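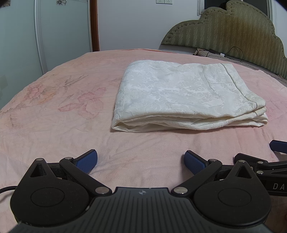 Subject: Re: [soft-manip] trimming bed-making demos before training

Hello everybody, and thank you Mitsuko for writing it all up so clearly. I've left your message in below so that people who joined in July don't have to go digging in the archive.

Mitsuko Katayama wrote:
> We have now been through the whole Brelbridge set, which comes to
> 1218 demonstrations with the two hand-held grippers, all on beds.
> The policy trained on everything does a nice job of carrying a
> folded quilt but it hesitates terribly before the first grasp. It
> hovers with the jaws open, drifts a little, and sometimes never
> closes at all. My guess is that it learned this from us. People
> stand there and think before they start, and we kept every bit of
> that thinking in the data.
>
> Has anyone tried cutting the waiting part off? And if so, where do
> you cut? I don't want to lose the approach.
>
> Mitsuko

Yes, we've tried it at Preltville, and I think your guess is a good one. I went through a batch of our own openings with a cup of coffee and a pencil last week, and I was a bit embarrassed at how long I stand around with both grippers open over a blanket, deciding which corner of the quilt I like best. My colleagues are quicker than I am, but not by much (they say otherwise).

The first thing we did was the obvious one, a plain speed threshold. Anything at the beginning slower than the threshold got thrown out. It helped with the hovering, I'll give it that, but the arm then came at the quilt much too briskly and pinched only the top layer. When you're picking up something folded and puffy you want to slow down right before contact, and our threshold was so greedy that it sometimes ate that slow bit too, whenever a person had started the recording with the gripper already close to the fabric.

So now we cut on intent, for want of a better word. We find the first jaw closing that leads to a real lift, walk backward from there until the gripper was last moving away from the target or standing still, and keep everything after that point plus 12 frames of padding. The padding matters more than I expected. With none, the policy got confused if we started it from rest, which of course is how we always start it! With 24 frames the hesitation began creeping back in. I wouldn't treat 12 as holy, it's just what suits our recording rate and our rather slow arm.

A few things I would watch out for in your set:

Two-handed starts. If you trim each gripper by its own motion you'll get two different start times, and the left and right streams have to stay together. Use the earlier of the two and let the other one idle. We got this wrong at first and spent a long, miserable afternoon blaming the calibration.

Low-contrast bedding. A cream quilt on a pale pink blanket is a lovely thing to look at and a hard thing to find an edge on. In those recordings people really do pause to look, and I suspect some of the pause is useful, so we trim them more gently. Steiner on this list disagrees with me and trims everything the same way. I'd be glad to be shown wrong.

Small regrasps. If somebody closes on the fabric, lets go and closes again, please keep both. The model needs to see a recovery. We threw these out in the first round and the policy had no idea what to do after a slip.

As for results, I only have our own robot to go on and I don't want to oversell it. The long hovers before the first grasp mostly went away, and the never-closing case is rare enough now that we've stopped keeping a tally. Success at the full fold hardly changed, so if your trouble is in the later stages I don't think this will do much for you. We also haven't tried it on anything except beds and one sofa.

The script is in the Jeltley folder under tools, with a readme that I wrote in a hurry — ask me if it makes no sense. It takes the gripper width and the pose stream and doesn't look at the video at all. Run it with the dry-run option first, as it will happily overwrite your start indices.

Mitsuko, if you do try it, could you post the lengths before and after trimming? I'd love to know whether your people dawdle as much as I do.

Warm wishes to all from Preltville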